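Food Storage and Spoilage, Handout 4: What Cold Does (and Doesn't) Do

Hi all! Last week we got through drying and salting, and I promised we'd get to the fridge. Bring this sheet on Friday, plus your Setelgate reader if you've managed to find a copy (the bookstore keeps running out, sorry).

A fridge slows things down. Bacteria, molds and the fruit's own ripening all keep going, only at a crawl, and some fruits mind the cold a lot more than others. 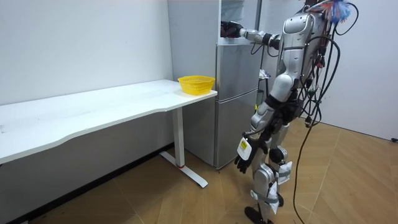
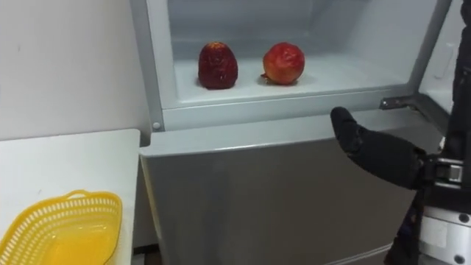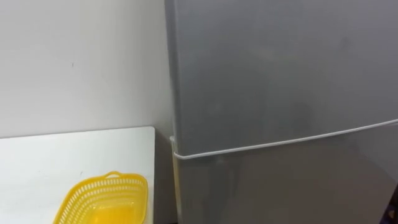
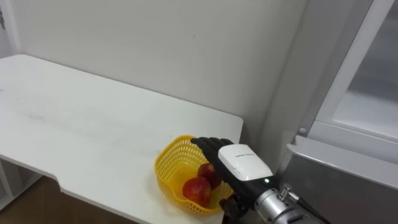
Why do tomatoes lose their flavor in the fridge?

Cold shuts down the enzymes that make the smelly little compounds we taste as "tomato." Leave a ripe one in there for a few days and it may never get all of that back, even after a day on the counter. I keep mine in a bowl until they're soft, and only then do they go in the cold.

Bananas are a different headache. The peel goes brown or black because its cells get damaged, but the inside is often fine, so please don't toss them! Peel them, freeze them, make bread.

For Friday, read chapter 9 and skip the long section on ice houses (fun, but it won't come up). Then write me 2 paragraphs on one food you keep in the wrong place at home. Mine is bread. I refrigerated it for years and wondered why it went stale so fast.

The Torres worksheet is due at 11, same as always.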